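Dahlia tubers, round two

So I caved and ordered more dahlias. I know, I know. I said last October that I was done digging up muddy potatoes in the cold, and then the Granero catalog landed in my mailbox and I was circling things before I'd even taken my coat off!

The damage: 20 tubers, six varieties, $138 with shipping. Most are the dinner-plate kind, plus a few little pompons for the front of the bed (they hold up so much better in a vase, and the earwigs seem less interested).

Last year I planted straight into the ground and lost a bunch to rot. We had a soggy spring and my soil is basically modeling clay. This time I'm starting everything in pots on the back porch and moving them out once the nights warm up.

I'm using plain potting mix, barely damp, with the eye facing up if I can find it. If I can't find it, I lay the tuber on its side and hope. No watering until I see green. That last part is torture for me, I'm a chronic waterer. 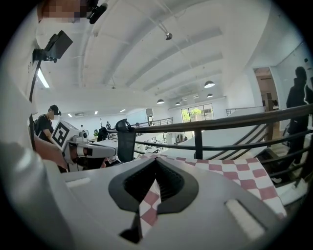 What I'm doing about slugs

Copper tape did nothing for me. Beer traps worked okay but they smell awful by the second day, and the dog kept trying to get at them. I'm going out with a flashlight after 9 p.m. this year, and I'll put collars around the small plants until they've got some height.

Staking

Stakes go in at planting time, before there's a big clump of tubers to stab. Ask me how I learned that one. I still have to find something sturdier than bamboo for the tall ones, so if you grow dinner-plates somewhere windy, tell me what you use!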